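Lucinda Villanueva was already on her second cup of tea when I got to her kitchen in Starnmont, and she had the upside-down cake pan out on the counter before I'd even taken my coat off. I'd come to talk about her new book of family recipes, most of them built around fruit, and I had a whole page of questions. I think I got through four of them!

"Sit, sit," she said. "You can't talk about food standing up."

The book started with a shoebox. Her grandmother kept recipes on the backs of electric bills and church bulletins, and when the box came to Lucinda it was in no order at all (pie crust next to a cure for hiccups). She spent two winters typing everything up at night after work.

"Half of them didn't have amounts," she told me. "Grandma would write 'butter, enough.' Enough for what? So I'd make it, and my aunt would taste it and say no, and I'd make it again." 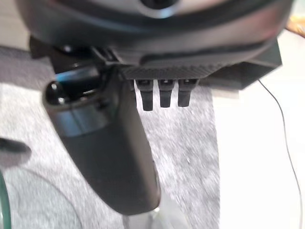

The aunt gave her the hardest time over the chutney. Lucinda made it all through October, and every batch was too sweet, until she finally tried it with cider vinegar and a lot more ginger than she thought any sane person would use. That one went in the book. I've had it on a grilled cheese sandwich and I have no complaints.

I asked her what people get wrong when they buy a pineapple, and oh, she had opinions.

"They pull a leaf out! Everybody's uncle does it. I don't think it tells you a thing. Smell the bottom. If it smells like pineapple, buy it. If it smells like nothing, put it back, and if it smells like beer, you waited too long."

Color helps a little, she says, but she has cut into plenty of green ones that were lovely. And she wants everyone to know that a pineapple won't get sweeter on the counter. It'll get softer and that's all you get for your patience.

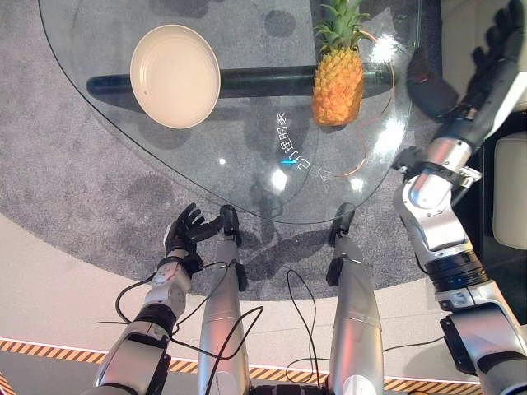 A whole pineapple beside a white plate on a glass table.

We got onto the subject of canned fruit, and I was a bit nervous to admit that I use it. She laughed so hard she had to put her cup down.

"Honey, the cake is better with canned. The rings are all the same size, and you've got the juice right there for the batter. Fresh is for eating over the sink."

She does use fresh for her pork and fried rice, the rice being something she learned from Huiling Zhong, her neighbor of many years. Huiling's rule is cold rice, a hot pan and fruit in at the very end, so it warms through without going to mush. The two of them still swap dishes over the fence, and Huiling gets a whole chapter, with her soups and a very good plum sauce.

Gelatin was my last big question, as I once ruined a birthday dessert with fresh pineapple and never understood what I did. Lucinda knew before I'd finished the story. Fresh pineapple has an enzyme in it that keeps gelatin from setting, and the heat from canning takes care of that. So there's my soupy mold explained, years later.
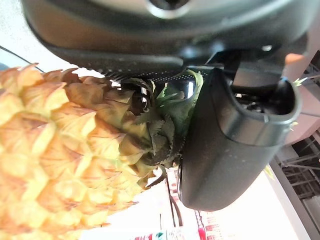 The crown and rind of a pineapple, up close.

Did she save the leafy tops? "I've planted so many of those," she said. "You twist it off, peel the lower leaves, let it dry a few days and stick it in dirt. I got one fruit, once, after almost three years. It was the size of a baseball and I made everybody clap."

The book has 180 recipes, and she's already got a folder going for the ones that didn't fit. I asked whether her aunt had approved the final version.

"She says the crust is still wrong," Lucinda said, and cut me a piece of cake to take home.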